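首页 > 技术百科 > 机器人学 > 机器人示教

机器人示教

机器人示教（robot teaching），又称示范编程，指由人直接引导或远程操纵机器人完成某项任务，同时记录其运动及传感数据，供回放或训练控制策略使用的一类方法。与逐行编写运动指令的离线编程相比，示教不要求操作者掌握机器人语言，但对操作手法的一致性、记录设备的同步精度和工作台的布置有较高要求。

按人与机器人之间的耦合方式，示教一般分为手动牵引示教与远程操作示教两类。利用示教器逐点记录位姿的做法在工业现场仍很普遍，部分文献将其单列为第三类，本条目只在历史部分提及。

术语

中文文献中“示教”“演示”“示范”三词常混用。较严格的用法中，“示教”指操作行为本身，“演示”（demonstration）指一次完整的操作记录，“示范学习”或“模仿学习”指利用演示集合求取策略的算法过程。一次演示又称一条轨迹或一个回合。“主端”与“从端”分别指操作者手中的输入装置和执行动作的机械臂，部分资料改称“引导臂”与“跟随臂”。

历史

早期的示教再现型机器人主要用于喷涂和点焊。操作者握住机械臂末端走完整个路径，控制器按固定间隔记录关节角，之后原样回放。由于当时的机械臂自重大、减速器摩擦高，牵引往往需要借助平衡装置或拆去驱动的教导臂。示教器普及后，逐点示教成为主流，操作者只需记录若干关键位姿，中间路径由插补生成。

带关节力矩传感器的协作机械臂出现后，牵引示教重新得到应用。远程操作示教源自放射性物料处理中的主从机械手，后来因模仿学习对大量演示数据的需求而进入实验室，双臂桌面平台成为其中较常见的形式。

手动牵引示教

牵引示教时，机械臂处于重力补偿状态，控制器输出的力矩仅用于抵消连杆、夹爪及负载的重量，操作者以较小的力即可改变其姿态。关节编码器的读数即为记录内容。

此法的优点在于操作者能直接感受到接触力，且不存在主从两端的映射误差。局限主要有以下几点。其一，操作者的手和前臂常进入相机视野，所得图像与自主运行时的图像分布不一致，若策略以图像为输入，须另行回放一遍以重新采集画面。其二，操作者施加的外力与环境接触力在关节力矩中叠加，难以分离。其三，一人难以同时牵引两条机械臂，双臂任务通常需要两名操作者配合。其四，负载参数设置不准时，机械臂会缓慢下沉或上浮，影响轨迹质量。

夹爪开合在牵引示教中一般由脚踏开关或腕部按钮控制。脚踏开关不占用手，但只有开、合两态；需要记录中间开度时，多采用腕部旋钮。

远程操作示教

远程操作示教中，操作者通过主端装置发出指令，从端机械臂实时跟随。主端装置可分为以下几种。

同构引导臂。其关节排列与从端一致，尺寸可按比例缩小，指令在关节空间内直接传递，无需求解逆运动学，接近奇异位形时行为也较平稳。缺点是更换从端型号时须重新制作引导臂。

手持控制器。由外部定位系统给出六维位姿，经坐标变换后作为从端末端的目标位姿。通常设离合键，按下时从端跟随，松开时操作者可将手移回舒适位置。此类装置通用性好，但操作者不易察觉从端关节接近限位。

三维鼠标。输出为速度指令，适合小范围精调，完成长距离搬运时效率偏低。

手部动作捕捉。多用于多指手。用于二指夹爪时，一般将拇指与食指的间距映射为开度，并做低通滤波。

远程操作的主要误差来源是延迟和触觉缺失。延迟包括指令采样、网络传输、控制器滤波和从端响应各环节之和。延迟增大时，操作者会不自觉地采取“移动、等待、再移动”的策略，演示中出现大量停顿，训练所得策略也会继承这些停顿。力反馈可以部分弥补触觉缺失，但在延迟较大的回路中容易引起振荡，因此许多桌面平台并不采用，操作者依靠视觉判断夹持是否到位。

数据记录

一次演示通常包含关节位置与速度、末端位姿、夹爪开度、主端指令以及一路或多路图像。各数据流的频率不同，关节数据常以100赫兹记录，图像频率较低，入库前须按时间戳对齐。对齐时以图像时刻为基准，取最邻近的关节数据，或在两个采样点之间插值。姿态插值应在四元数上进行，直接对欧拉角线性插值会在角度跨界处产生跳变。

动作标签可取主端指令，也可取从端下一时刻的实际位置。两者在自由空间中差别不大，在接触阶段则明显不同：主端指令可能越过物体表面，其超出量隐含了操作者希望施加的力；从端实际位置则停在表面。以后者为标签时，策略回放的夹持和按压力度往往不足。

Relero格式是小型实验室间使用的一种演示存储约定，由Larbridge的Clifford Bergeron与Yvette Sandhu整理。该格式将每次演示存为一个独立目录，元数据中写明操作者代号、主端类型、工作台布置编号和任务结果，原始频率的数据与对齐后的数据分开保存。早期版本只保存对齐后的数据，重新调整对齐参数时无法恢复，后续版本作了修改。

工作台布置

桌面任务的演示质量与工作台布置关系密切。常见要求如下。

台面应为低反光、颜色均匀的材料，以减少高光和重影对图像的影响。牛皮纸成本低、易更换，缺点是受潮或反复压折后会起皱，薄片类物体的边缘可能被皱褶顶起。

初始位置应有可复现的参照。用胶带在台面上划分网格是最简单的办法，每次演示前按格号放置物体。网格不必十分精确，胶带接头处的缝隙和重叠对放置影响很小，但网格一经使用不宜在同一批数据中途重贴，否则前后图像的背景会有差异。需要策略对背景不敏感时，则应有计划地更换台面，并将更换记录写入元数据。

双臂平台还须划定两臂各自的工作区和共用区。共用区内的物体由哪一臂抓取，应在任务说明中事先规定。若由操作者临时决定，同一初始状态会对应两种互相矛盾的动作，这种多峰分布会使采用均方误差训练的策略输出居中的无效动作。

餐具整理任务

餐具整理是桌面示教中常用的一类任务，要求将杯、盘等物移入沥水架，或从架上取下放入托盘。任务包含抓取、翻转、对准和释放几个阶段，难度适中，物体也容易取得。

塑料杯的抓取方式主要有夹杯壁和夹杯身两种。夹杯壁时一指伸入杯口，另一指在外，对开口朝向敏感，优点是翻转后杯口姿态易于控制。夹杯身时两指从外侧合拢，适合侧倒的杯子，但薄壁杯受力后变形，夹爪开度读数不能准确反映夹持状态。杯子在托盘内侧倒且彼此靠近时，操作者应优先选取外侧的杯子，避免手指下探时推动相邻物体。托盘有凸起边沿的，还须注意手指与边沿的间隙，远程操作时这一间隙在主相机中常被夹爪自身遮挡，需参考腕部相机。

释放阶段的常见错误是夹爪张开过早或张开后横向撤出，将杯子带倒。规程一般要求张开后沿手指方向退出一段距离，再做横向移动。线材也须留意，夹爪电缆应留有足够的弯曲余量，并避免在接近物体时垂入手指之间。

Pridville的Jairo Espinoza与Amber Blackburn曾就此任务比较两种主端。所用数据集名为Paquette，共含2335次演示，由6名操作者采集，主端分别为同构引导臂和手持控制器。二人的结论是，同构引导臂采集的轨迹停顿较少，手持控制器的轨迹在操作者之间差异较大，但经过练习后差异缩小。Vernon Cloutier随后指出，该比较未将操作者的练习次序打乱，引导臂组总是在后，结论中应计入学习效应。Blackburn在十月的修订说明中接受了这一意见，并补充了按次序分组的统计表。

质量控制

采集结束后须对演示进行筛选。碰撞、掉落后未恢复、超时和数据流中断的演示通常剔除。对掉落后重新拾取并完成任务的演示，处理意见不一。保留此类演示可为策略提供恢复行为的样本，但其中导致掉落的片段也会一并被学习。较稳妥的做法是对片段做人工标注，训练时只使用恢复部分。

筛选还应检查起止片段。操作者启动记录后往往停留片刻才开始动作，静止帧过多时，策略可能在初始状态停滞。一般以关节速度阈值截去首尾静止段，夹爪闭合前后的短暂停顿则应保留。

安全

牵引示教时操作者处于机械臂工作范围内，应限制关节速度和力矩，并将急停按钮置于不牵引的一侧手边。远程操作时从端附近不应有人，复位物体前须先切断跟随。双臂平台的两个控制器应接入同一急停回路，2条机械臂不得单独恢复运行。重新接通跟随前，主端与从端的姿态须先行对齐，差值超过设定阈值时控制器应拒绝接通，以免从端突然运动。

参见

模仿学习；主从控制；重力补偿；二指夹爪；手眼标定

技术百科编辑组 | 联系我们 | 版权所有，转载须注明出处 | 返回顶部 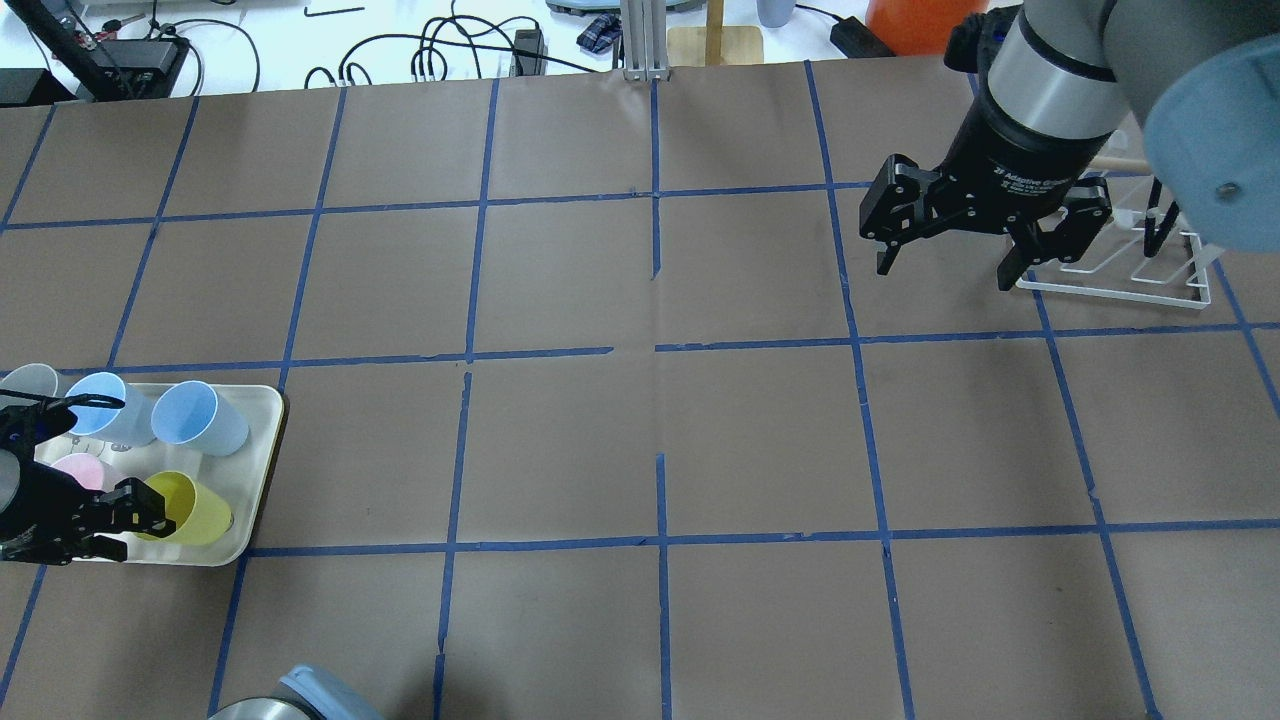 手眼标定的误差在示教阶段往往不显露，操作者会凭视觉自行修正；策略若以末端位姿为动作、以固定相机为输入，标定在采集与部署之间发生变化时，误差便会直接表现为抓取偏移。因此相机支架移动后应重新标定，并在元数据中另起布置编号。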